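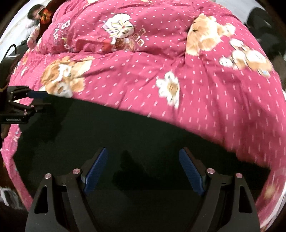 How do I get the creases out of a quilt that has been folded in a cupboard since December?

Wash it at the temperature on the label, shake it hard, then dry it flat over two rails.

Ticket 172, Meltix Bedding Help
Raised by: Agustina Escobar
Status: reopened

Tried two rails. Now have creases plus two rail marks.

Reply 2: Move it every hour while drying.

Reply 3: I have a job. Left it on the bed overnight, slightly better. Leave open please.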